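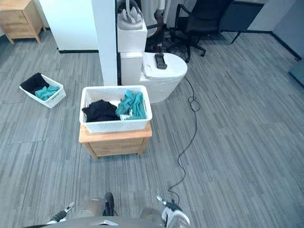
Does Washing in Cold Water Really Clean Less? A Household Laundry Project

Term report, Household Science elective
Troltumow Community College
Handed in 2018-12-27

1. Why I picked this

Every detergent bottle I have read in the last year tells me that cold water is just as good as warm. My grandmother says the reverse and has said it all my life. Both sides sound very sure and neither one has ever shown me a test. The detergent company wants to sell detergent. My grandmother wants me to wash my towels hot. I wanted to see if an ordinary person with an ordinary machine could tell the difference at all.

I should say up front that I expected the whole question to be overblown, and the reader should keep that in mind when I get to the results.

2. What other people say

The course reader has two chapters on laundry. The first explains that warm water loosens grease and body oil better than cold, and that protein stains such as blood and egg can set if the water is too hot. That part seems solid and matches what the older home economics books in our library say. The second chapter is about newer detergents with enzymes that are meant to work at low temperatures. It is less convincing to me. It leans on maker's tests, and the tests use small squares of cloth that were stained in a lab and washed alone. I don't own any clothes like that.

I also read the leaflet that comes with Zetedier, the powder sold in our campus store. It promises "full cleaning power" in cold water. It does not say full compared to what. I wrote that question in the margin and never found an answer to it.

3. What I did

I used the machines in the basement of the Ristić building, where I live. They are top loaders with a cold setting and a warm setting and no display, so the only way to know the water temperature is to stick a kitchen thermometer in while the drum fills. I did this on the first day and got readings that moved around so much that I stopped trusting them. The warm setting was clearly warmer. I can't say more than that.

For cloth I cut up an old white cotton sheet into 37 pieces, all as close to the size of a washcloth as I could manage with kitchen scissors. One piece stayed unstained for comparison. The others were stained with one of six things: coffee, ketchup, cooking oil, grass, egg yolk, and mud from the flower bed. That made six pieces for each stain. Half went into cold and half into warm. All of them sat overnight first, since most people do not run to the machine the minute they spill something.

Each load also had normal clothes in it. I thought this was important. A machine with only rags in it is not a real wash. I used the same scoop of Zetedier each time, leveled with a knife, and hung the pieces to dry on a rack, away from the window.

To score them I asked 5 people from my floor to look at each dry piece next to the unstained one and give it a number from 0 (can't see anything) to 10 (looks unwashed). They were not told which setting had been used. I did know, and I was in the room, which I now think was a mistake.

4. Results

Coffee: no difference that anyone agreed on. Two of the scorers gave better marks to cold, the others to warm.

Ketchup: a faint orange shadow on every piece. Same for both settings.

Cooking oil: warm was better, and all the scorers said so. The cold pieces had a darker ring that you could see when you held them up to the light.

Grass: bad everywhere. Neither setting did much.

Egg yolk: cold was slightly better, which fits the reader, but the gap was small and one scorer saw it the other way.

Mud: almost gone in both. I suspect plain water would have done it.

5. What I think this shows, and what it doesn't

The only stain where I would bet money on the result is the oil. For the others I could probably repeat the test and get a different order. Five people is not many, and they got bored. By the end one of them was giving everything a 4.

There are other holes. The sheet was old and had been washed hundreds of times, so it may take a stain in a different way than a new shirt would. I only tested one powder. I did not test smell, which is the reason most people wash a shirt in the first place - very few of my own clothes have ketchup on them. A friend's roommate swears by a liquid called Dreteo for gym clothes, and I can't say anything about that claim either way.

I also started a small trial on colors fading, back in May, before I had settled on a subject. I washed a pair of dark socks over and over, one in cold and one in warm. They looked the same to me when I quit. I lost the notes, so it doesn't count.

As for the leaflet, "full cleaning power" did not hold up for grease in this test. It did not clearly fail on anything else. My grandmother's rule, that everything has to be hot, did not hold up either, though she would point out that I never tested hot, only warm, and she would be right.

6. If I did it again

I would have someone else run the scoring while I stayed out of the room. I would find a machine that shows its temperature. I would drop the mud and the grass and put sweat in their place, if I could find a fair way to do it, and use two kinds of cloth. I would also save up quarters ahead of time, as the change machine in the basement was broken for most of the project.

For now I wash in cold, except for kitchen towels, which go in warm.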